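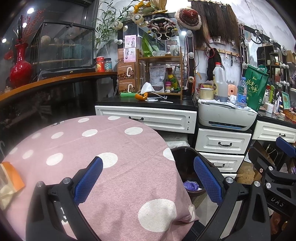
Godfrey Mussa would buy the finger pads before he bought anything else, and he told me so before I had my coat off. Pads wear, he said, and every budget he has ever seen for hand-held grippers forgets them completely. Then he slid next year's equipment list across the table and asked me to find the line for pads. I couldn't. (There wasn't one.)

So that's where things stood at Caklow's Brukmont office on December 26, 2018, when I stopped by to ask what the home tidying project plans to spend its money on. If you've followed my little updates you know the work already: people take hand-held grippers into ordinary rooms, pick up ordinary stuff, put it where it goes, and the recordings are used to teach a robot arm the same jobs. The rooms are real ones with dressing tables and drawers and baskets on the floor, and I love that, but it does make shopping for equipment a whole lot harder!

The team wants four new grippers. What it has money for right now is two. The plan I was shown puts the first pair on order right away and holds the second pair until the spring numbers are in, which sounds sensible until you get to the part about suppliers.

Two suppliers, one headache

Jidel's quote is the cheaper one per gripper. It doesn't include pads, spare pivot screws or shipping, though, and by the time Godfrey had penciled those in the margin the gap had shrunk to not much at all. Marchetti charges more up front and throws in a box of spares, plus a repair turnaround of nine working days. I asked which one he was leaning toward and got a shrug and a second cup of coffee. My money's on Marchetti, for whatever that's worth, mostly on account of the repair promise. A gripper in the mail isn't recording anything.

Soft stuff is where the argument gets interesting. A box or a bottle is easy to plan for, you know how wide it is and you set the opening to match. Then you get one of those foam mesh sleeves that come on fruit, all crumpled up, held by one end over a trash bin, and suddenly you care very much how well two pads meet. Godfrey wants both suppliers to lend a gripper for a trial on exactly that kind of thing (mesh, plastic bags, cloth) before anybody signs. I think he's right, and I think he'll get his way.

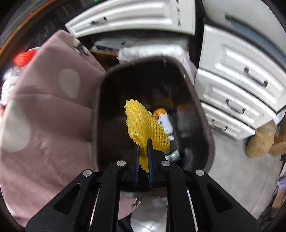

What's still missing from the list

Storage for the recordings, for one. It's down as "existing," and a couple of people I talked to laughed at that word. There's also no line for a spare camera, and no line for hours. Learning a new gripper takes time, and time in somebody's home has to be arranged ahead, so a switch to a different model eats into the calendar as well as the budget.

Pads have been added since my visit, by the way. Godfrey wrote them in himself, in pen, right at the top of the page.

The revised list goes to Caklow's purchasing people next, along with the request for trial grippers. Jidel has already said yes to a loan. Marchetti hadn't answered when I left, and I'll post an update when they do.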